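Briltham robotics club, build notebook
January, entry 9, started 4:10 pm

Sorting task for the Zerouali challenge. Two arms on the marble-pattern table, clothes on the floral sheet. Wrist views:
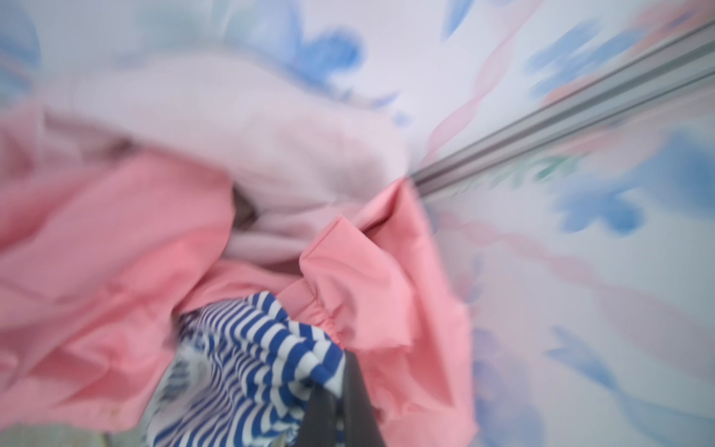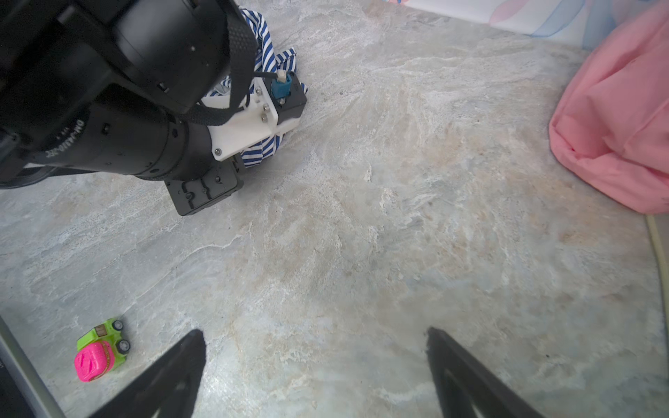
Changed the close speed on both grippers from 60 to 40. Old value is commented out in the config, please leave it there until we agree on one.

Episode count on the club drive is now 321. Idska server still shows the old number, sync did not finish last time. Rules ask for more than 4,000 by the final upload and I don't see us getting there with two sessions a week. Could ask for the room at lunch as well.

Trouble with thin knits. When the fingers come in flat they skate over the top layer. Tilting the wrist a little before closing seems better but I only tried it on one arm. Want to repeat on the other with the same start pose before changing the script.

Camera exposure: left on auto. Fast moves smear. Try a fixed short exposure with the desk lamp on, compare grasp labels from both.

Hukent finger pads came in the mail, softer than the ones we have. Not fitted yet. Need the 2 mm driver, which is not in the drawer.

Homing was off after lunch break, second arm stopped short of zero twice. Power cycled, fine after that. Write down the joint readings if it does it again.

To do: finish sync, rename the folders from last month, check cable slack at the elbow, print the new score sheet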